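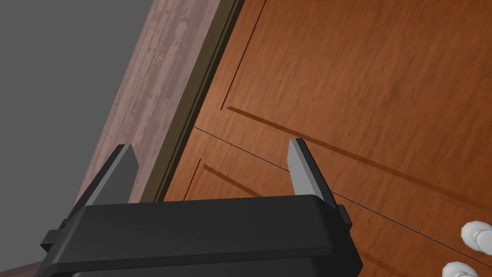 Wood colour in furniture is the colour which a wooden piece shows to the eye, and it comes from three sources: the natural substances of the timber, the changes made by light and air, and any stain or finish which the maker puts on the surface. The word is used both for a single board and for the whole impression of a piece. Makers usually speak of a warm colour when it goes to red, orange or yellow, and of a cold colour when it goes to grey or green. Two warm colours are not always a match, and a pinkish post standing near a cabinet front of orange wood, as in the illustration, is a common kind of pair in which both colours are warm and the difference is still easy to see. Such a difference can be chosen by the maker, or it can appear when parts come from different trees, or from the same tree at different heights. In the trade of Marnholm, where the subject was studied more than in most towns of its size, the chosen difference is called an open pair and the other is called a stray.

Reading time: 8 min

Origin of the colour

The main material of wood, cellulose, has almost no colour. Lignin gives a pale yellow or brown tone. The stronger colours come from the so-called extractives, which are substances the tree puts into the inner part of the trunk as it grows older. This inner part is the heartwood. The outer part, the sapwood, carries water in the living tree and stays pale in nearly all species. In walnut and yew the border between them is sharp. In beech and spruce it is difficult to find, and a board may be cut without any attention to it.

The soil, the climate and the speed of growth have an influence too, but this influence is hard to separate. Two oaks from one hillside can give boards of clearly different brown. For this reason the older workshops preferred to buy a whole trunk and to keep its boards together in the order of sawing, with thin sticks between them so that air can pass. A set of boards kept like this is still the surest way to get doors which agree with each other.

Some colours are the result of a fungus. Blue stain in pine is caused by fungi which live on the sugars of the sapwood and do little harm to the strength. Brown oak, which has a deep and rich tone and is often more expensive than ordinary oak, owes its colour to a bracket fungus in the standing tree.

Changes by light and air

Fresh wood does not keep its first colour. Cherry is pinkish when it is planed and becomes a red-brown after some months near a window. Mahogany becomes darker in most rooms, although strong sun will bleach it later. Walnut goes in the other direction and grows lighter and more yellow. Pine, which is nearly white from the saw, turns to honey and then to orange. Padauk, a tropical wood, begins as a bright orange-red and ends as a plain brown, and many buyers are disappointed by this.

The change is mostly at the surface. If an old cherry table is planed again, the pale colour comes back from under a very thin skin, and the ageing begins from the start. Objects left in one place protect the wood below them. A shadow of a lamp foot or of a tray can remain for years, and it goes away only when the whole top is given the same light.

A finish can slow the change but does not stop it. Linseed oil becomes yellow with time, and so do many oil varnishes. Water-based finishes stay clearer, and on pale woods they are chosen for exactly this quality. On dark woods the same finish may look cold, even a little grey, until a thin coat of shellac is laid under it.

Staining and other treatments

A stain brings colour from outside. Pigment stains have small solid grains which lie in the pores and the scratches. Dye stains are dissolved and go into the wood itself, so the figure remains more visible. Chemical stains bring no colour of their own and work by reaction. The best known is the fuming of oak with ammonia, in which the tannin of the wood takes a brown tone through the action of the vapour. Iron salts on oak give a blue-black -- a reaction which also happens by accident where a wet steel nail or a wet tool has touched the board.

Beech is often steamed before drying. Steaming gives the wood a pinkish colour which is quite even from board to board, and it makes the border of sapwood and heartwood less important. The same is done with walnut, where the purpose is to bring some brown into the pale sapwood. Steamed and unsteamed wood of one species should not be stored in the same stack, as after sawing the two are confused easily and the mistake is noticed only at the finish.

Bleaching takes colour away. It is used before a light stain, or to bring down a board which is too dark for its neighbours. The result is not always stable, and a bleached part can grow yellow later at a different speed from the rest.

The Marnholm trade

Marnholm is a small river town whose joiners appear in a toll roll of 1349, where they pay for the landing of oak and pear wood. The roll says nothing of colour. The first clear mention comes much later, in the rules of the joiners' guild, which ask that the door and the body of a cupboard be "of one tree or of two trees plainly". The phrase has been discussed a good deal. Idris Voyle, in his history of the town, reads it as a rule against hidden repairs: a buyer could accept two woods if he saw that they were two, but he should not be given a poor match which was intended to pass as one. Valeriano Peñalver has objected that the guild had no interest in repairs at that time, and he takes the phrase simply as a rule of taste. The question is not settled.

Cupboards from the town often have corner posts of pear, which is pinkish, and a front of larch or old pine. With the years the pear goes to a quiet brown and the front goes to a stronger orange, so the contrast seen today is perhaps not the contrast which the first owner saw. Repairs make this more difficult to judge. Telmo Quintana examined 40 cupboards for the catalogue of the town museum and reported that new posts had been put into 16 of them, in most cases with beech in place of pear.

The workshop of Ifans, which closed after three generations, kept small planed samples of every trunk it bought. One half of each sample was covered with black paper and the other half was left open on a shelf under the north window. The collection has 1000 pieces and is now kept in the museum store. It is used mainly by restorers, who can compare a fresh surface with an aged one from the same board. The labels are in pencil and some of them can no longer be read.

Judging and matching

Colour should be judged on a planed and clean surface. A sawn surface scatters the light and looks paler, and dust has the same effect. Many makers wipe the board with white spirit or with water, because the wet surface comes near to the look under a clear finish. Water raises the grain and must be followed by a light sanding.

The direction of view is also of importance. Wood fibres reflect the light in a directed manner, and a board which is turned end for end can seem darker than its neighbour although both are cut from one plank. In veneer work this effect is well known, since every second leaf of a book-matched pair shows its other face. In solid doors it is more often forgotten.

Two surfaces can agree in daylight and disagree under a lamp. This is called metamerism, and it is frequent where a stain has been used to bring one species near to another. Natural pairs of the same species suffer from it much less. It is usual to make the last comparison in the room where the piece will stand, in the morning and again after dark.

Written systems for wood colour exist, but they are not much used in small workshops. The Hilix scale, introduced by Darius Lapiņa for the sorting of veneer, gives each sheet a letter for its warmth and a number for its darkness. It works well for even woods such as maple and pear. For woods with strong stripes it is less useful, as one number has to stand for both the light and the dark bands. A later version adds a second number for the bands, and sorters complained that it took too long.

Contrast as a choice

In the twentieth century the matched interior became the normal demand of buyers, in part through the wide use of veneered panels, where many fronts can be made from one log. Open pairs did not disappear. They were kept in country work and came back in the studio furniture of later decades. Abdelkrim Kamel, whose book Litarwood is mostly about chairs, has a short chapter on the matter and advises that the darker wood should be given to the parts which carry weight -- legs, posts, rails -- and the lighter wood to the parts which fill. He admits that a good number of old pieces do the opposite.

Restorers have their own difficulty with open pairs. If the contrast was made by the first maker, it belongs to the piece and should remain. If it came by ageing, there are reasons to keep it and also reasons to soften it, and practice differs between museums and private workshops. Stain on old surfaces is avoided where possible, as it enters the small cracks and can't be taken out. A coloured wax is preferred, or a tinted layer of shellac over a clear one, which may be removed with alcohol.

See also: Heartwood; Fuming (woodworking); French polish; Steamed beech; Marnholm cupboard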